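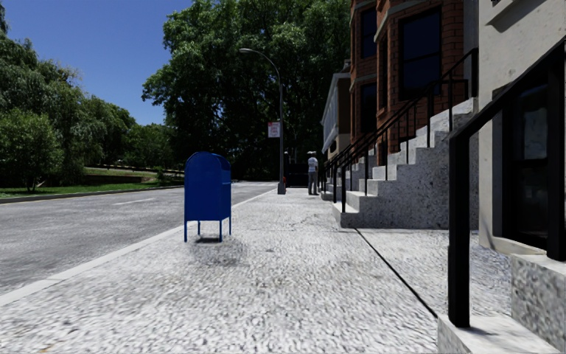 Distancia de paso y regla de cruce para un robot de acera: ¿qué ponemos en el procedimiento?

Preguntado el 27 de agosto de 2025 en Robótica móvil > Normas y buenas prácticas

Estamos redactando el procedimiento interno para un robot de reparto que circula por acera y lo probamos todo en simulación antes de sacarlo. El entorno es Lernari, con dos tipos de tramo: calle residencial con escaleras de entrada y mobiliario junto al bordillo (un buzón, una farola) y esquina comercial con paso de peatones. El robot es un Drollitz de serie, sin modificar.

Llevamos 294 recorridos simulados y hay dos puntos en los que el equipo no se pone de acuerdo.

1. Paso junto a mobiliario fijo. Ahora mismo el planificador trata el buzón igual que una pared y pasa bastante pegado. Una parte del equipo dice que es correcto porque el buzón no se mueve. La otra dice que hay que dejar más margen porque puede haber alguien detrás o alguien que vaya a usarlo.

2. Espera antes de cruzar. El robot se para en la acera, comprueba la calzada y cruza. ¿Hay que fijar por escrito dónde se para? El planificador elige un punto distinto cada vez, a veces casi encima del bordillo.

No pregunto por la ordenanza del municipio, esa parte la lleva otra gente. Pregunto qué escribe cada uno en su procedimiento y cómo lo comprueba.

3 respuestas

Respuesta 1 (aceptada)

Escribimos un procedimiento parecido para Jinholm el año pasado. Os cuento lo que quedó, con la advertencia de que es criterio nuestro y no una norma publicada.

Para el mobiliario separamos dos clases. La clase A son objetos que la gente no usa: postes, farolas, señales. La clase B son objetos que la gente usa: buzones, bancos, papeleras, parquímetros. En la clase A basta el margen geométrico normal. En la clase B el robot baja la velocidad antes de llegar y pasa por el lado contrario al de uso si el ancho lo permite. Si no lo permite, espera cuando hay alguien delante del objeto.

Las escaleras de entrada van aparte. Las tratamos como una puerta: puede salir una persona en cualquier momento y el muro lateral la tapa hasta el último escalón. Si vuestro tramo residencial tiene escaleras a un lado y buzón al otro, el caso difícil es el hueco entre los dos. Ahí nosotros damos prioridad a la escalera, y el robot se arrima al buzón. O sea que los dos grupos de vuestro equipo tienen parte de razón.

Otra cosa del buzón: si tiene patas, mirad qué ve el sensor bajo. Con un solo plano de láser cerca del suelo se detectan cuatro puntos finos y el cuerpo queda fuera. Nuestro procedimiento pide comprobar el volumen completo del objeto y no solo la huella en el suelo.

Para el cruce, sí, fijad el punto de parada por escrito. El texto que usamos es este:

"El robot se detiene por completo en la acera, sin invadir el bordillo, en una posición desde la que los sensores delanteros cubran el paso de peatones y la esquina opuesta. Si un elemento fijo tapa parte de esa vista, se desplaza lateralmente antes de iniciar la comprobación."

Lo del elemento fijo lo añadimos tarde, después de 14 recorridos fallidos en la misma esquina.

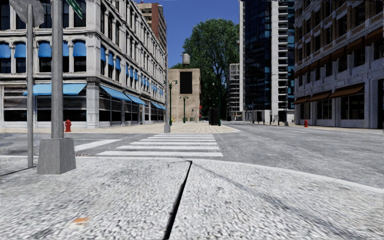 Esquina con paso de peatones: los dos postes quedan a la izquierda, en la acera, antes del bordillo.

Una esquina de ese tipo va bien para la prueba. Colocad el robot en varios puntos de la acera y anotad en cuáles los postes tapan parte del paso. Hacedlo también con la base de hormigón, que a la altura de un robot bajo ocupa mucho más que el poste. Con eso sale una zona de parada, que es lo que hay que escribir. Un punto único no se cumple nunca con exactitud y luego todas las auditorías dan desviación.

Para cada recorrido registramos 5 datos: posición de parada, tiempo de espera, porcentaje del paso visible, motivo de arranque y versión del planificador. El último parece una tontería hasta que hay que comparar dos tandas.

Respuesta 2

Nosotros usamos Ra y viene con un margen por defecto. Lo dejamos como está y no hemos tenido problemas. Yo no lo complicaría tanto.

Comentario: ¿Margen medido desde el centro del robot o desde la carcasa? En el nuestro era desde el centro y faltaba la mitad del ancho.

Comentario: Pues tendría que mirarlo.

Respuesta 3

De acuerdo con la respuesta 1 en casi todo. Añado un par de cosas.

Variad la luz en la simulación. Si solo probáis con cielo despejado, las sombras de los árboles quedan siempre en el mismo sitio y no sabéis cómo responde la cámara cuando alguien está parado en una zona oscura. En nuestra tanda de 849 recorridos cambiamos la hora del sol en cada bloque, y los fallos de detección de personas se concentraban en el paso de sol a sombra.

Y poned fecha de revisión al documento. El nuestro se revisa en diciembre y cada vez que cambia un sensor. La clasificación A/B también se queda vieja, nosotros tuvimos que meter los puntos de recarga.

Comentario de quien pregunta: Gracias. Nos quedamos con las dos clases y con la zona de parada. Lo de las patas del buzón lo miramos esta semana, el láser nuestro es de un solo plano.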